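Search this site Enter keywords Go

Plista Outerwear Reuse Project
Progress report to the Zaugg Fund
Submitted 11/06/2021 by Sotiris Drakos, project manager

This report covers the second half of the grant year. The first half was covered in the April report and is repeated only where a figure has been corrected.

Plista collects used jackets, rain gear, sports clothing and snow pants in Povden and Hirkivberg, cleans and repairs what can be saved, and passes it on through the school exchange days and the shop on the Povden side. The grant pays for the sorting space, the repair bench, laundry costs and part of two wages.

Collection

We took in 3855 items during the period. The largest share came through the school drop-off bins, followed by the bins at the two sports halls. The bin at the Hirkivberg bus station was removed in the summer after it was used for household trash several times. We asked for a spot inside the station building and are still waiting for an answer from the operator.

Quality is mixed. Adult fleece tends to arrive in good shape. Children's rain gear arrives worn at the knees and cuffs, and the waterproof coating has often started to peel on the inside. Peeling items can't be repaired at a price that makes sense, so they go to the textile recycler with the rest of the rejects. 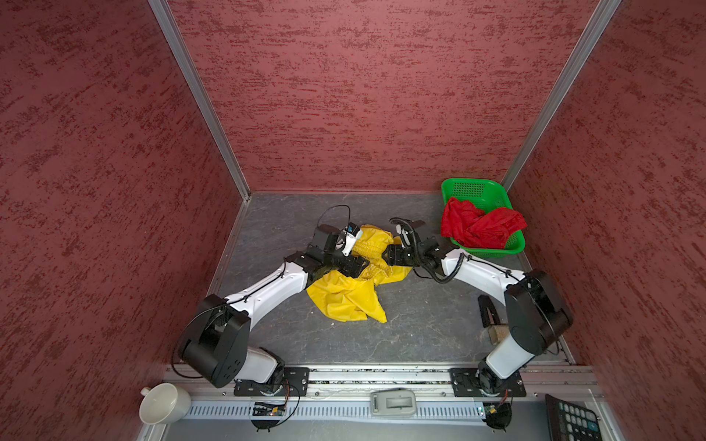 The recycler changed its terms in the fall and now wants zippers and metal snaps cut off before pickup. That has added work at the sorting table that was not in the plan. For now we do it at the end of each shift. If the terms stay as they are, we'll need to write it into next year's hours.

Repair

The repair bench finished 932 items. Most of the work is the same few jobs over and over: zipper sliders, waistband elastic, replacement drawstrings and cord locks, small tears in thin nylon shells. We stopped doing full zipper replacement on children's jackets. It takes too long, and the finished jacket is often outgrown before it wears out a second time.

Nylon shells have been the slowest category. Regular patches lift after washing if the fabric is coated, and stitching leaves holes that let water in. We tested three kinds of adhesive tape and settled on one that holds up in our own washing. It costs more per roll than we budgeted, but less gets thrown away, and the line for materials is still within its total.

The second sewing machine was out of service for several weeks while we waited for a part. The bench kept going with hand work and the one machine, though the backlog grew and was only cleared toward the end of the period.

Distribution

We held six exchange days, four in Povden and two in Hirkivberg. More than 3000 items went out in total, counting the shop. Families could bring outgrown clothing and take the next size up, or just take what they needed. We don't ask for proof of income and would like to keep it that way.

Sizes remain a problem. There is always too much for toddlers and never enough for ages ten to fourteen. We've asked the sports clubs to remind their older groups when seasons change, and two of them have put a note in their newsletters. 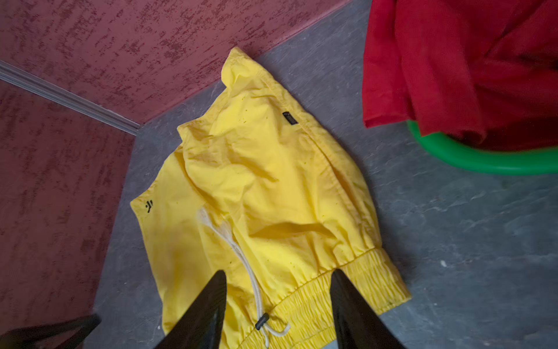

What happens to clothing that is still on the racks when an exchange day ends?

It goes back to the sorting space and is offered again at the next one. After three exchange days without a taker, it moves to the shop at a low fixed price, and anything left after the winter season is sent to the recycler or to a partner group in Hirkivberg.

Budget

Spending on wages and rent is on plan. Laundry is over, mainly from a price increase at the laundromat — we have since moved to a monthly rate, which should bring it back in line. Transport is under, as the Hirkivberg pickups were combined into fewer trips. We ask the Fund's permission to move the unused transport money to laundry. The full table is in the attachment.

Next period

The work planned through spring:

Replace the sorting bins that have cracked.
Train one more person on the repair bench.
Print the care sheet for coated fabrics and hand it out on exchange days.
Settle the bus station location or give it up and look for another one.

The lease on the sorting space also comes up for renewal. The landlord has said the rent will go up but hasn't given a figure. I'll send it to the Fund as soon as we have it in writing.

Contact: Plista project office, Povden | Copyright Plista | Back to top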